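Drinach Clothing Swap Moves to the Old Hollmann Building for Summer
Jul 6, 2020

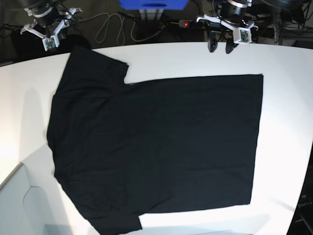
A black T-shirt laid out flat on a white tabletop. Plain tees are among the most requested items at the swap.

Anyone who has lived in Drinach for more than a winter or two will know the clothing swap, or at least will know someone who is wearing something from it. It has been held in the basement of the library on Bamach Street for so long that plenty of people simply call it "the basement," as in "I got these jeans at the basement," which has puzzled more than one newcomer over the years. So it is a big change, and a happy one, that the swap will open this week in the front hall of the old Hollmann building, two blocks down the hill, with tall windows and a proper set of double doors that can be left standing open to the breeze.

The library closed its lower floor in the spring along with so many other places, and for a while it looked as though the swap would have to sit out the whole year. The last one took place in February, on a bitterly cold afternoon when the line went up the stairs and out past the bicycle racks, and 146 people came through before the lights were turned off. Nearly all of them took something home, and the coats, as always in February, were gone within the first hour. After that came the long quiet stretch, and the bags that people had set aside for the next swap stayed in hall closets and car trunks all over town. Judging by the calls that have come in to the swap's phone line, a good many of those closets will no longer shut.

The Hollmann building, which older readers will remember as a dry goods store with the creaky floor and the wonderful smell of new cotton, has stood mostly empty for the past few years. Its owners have offered the front hall free of charge through the end of the summer, and the swap has gladly accepted. The floor still creaks. The long cutting counter along the back wall is still there too, and it has been scrubbed down and will be used for sorting, so in a way the place is going back to work at something not so far from its old trade.

The swap works much as it always did, with a few changes that regulars will want to know about before they load up the car. Clothes should be dropped off ahead of time in closed bags at the side entrance, where there is a covered porch. They will rest for 2 days before anyone opens them, and only then will they be sorted and put out. Please don't bring bags along when you come to shop, even if it's only one small one, as there isn't a place to keep them apart from the rest.

Inside, there will be room for a dozen shoppers at a time, everyone in a mask, and visits will be kept to half an hour so that the line outside keeps moving. There are benches under the maple trees for waiting. The trying-on corner with the flowered curtain, so well loved (and so drafty!), has been retired for now, and shoppers are asked to measure a favorite shirt or pair of pants at home and bring the numbers with them. A tape measure will be on hand at every table. If something doesn't fit after all, it can come right back in a closed bag the following week with no questions asked.

As for what is wanted, the answer this year is everyday things, and plenty of them. Everybody has been living in soft, simple clothes, and they wear out. Short-sleeved shirts in solid colors, shorts with some life left in the elastic, cotton dresses, light pajamas and children's clothes in the larger sizes are all especially welcome. Things should be washed and dried before they are dropped off, with the pockets emptied (the lost and found jar from February still holds a house key and a very nice button). A missing button or a short split seam is fine, and there is a basket for those, which goes home with the mending circle. Winter coats, ski pants and heavy boots are kindly asked to wait until fall, as there is only so much space behind the counter. Socks have to be new. Swimsuits, too.

The mending circle, by the way, has been busy all through the spring, even with everyone sewing in their own kitchens and trading baskets from porch to porch. It has 51 finished pieces ready for opening day, among them several pairs of work pants with sturdy new knees and a quilted jacket that came in with hardly any lining left. Those will hang on their own rack near the window. The circle is always glad of thread, especially navy, gray and black, and of any zippers rescued from clothes that are past saving.

There is still no charge for anything, and there never has been. You don't have to bring clothes in order to take some, and you don't have to live in Drinach, either. Families from Drolel and the farms along the river have been coming for years, and with the bus not running its full route, the swap will also send a van to the Drolel town hall parking lot on the last Saturday of the month with a selection of children's things and summer basics. Requests for particular sizes can be left on the swap's phone line, and they will be packed for the van if they can be found.

Whatever is left at the end of the summer will be boxed up and kept for the fall swap, wherever that may be. The library hopes to have its lower floor open again by then, though there is already a bit of friendly grumbling among the regulars, some of whom have had a peek at those tall windows and aren't so sure they want to go back down the stairs.

The hall will be open Wednesdays and Saturdays from ten in the morning until 2 in the afternoon. Bags can be left on the side porch any weekday before noon. In case of heavy rain the swap will go ahead, but the benches will be wet, so bring an umbrella and something dry to sit on.

Recent items
Drolel Farm Stand Opens With Early Beans and New Potatoes
Bamach Street Sidewalk Repairs to Continue Through the Month
Library Adds Curbside Pickup on Saturday Mornings
Outdoor Band Practice Returns to the Drinach Green
River Path Closed Near the Footbridge for Tree Work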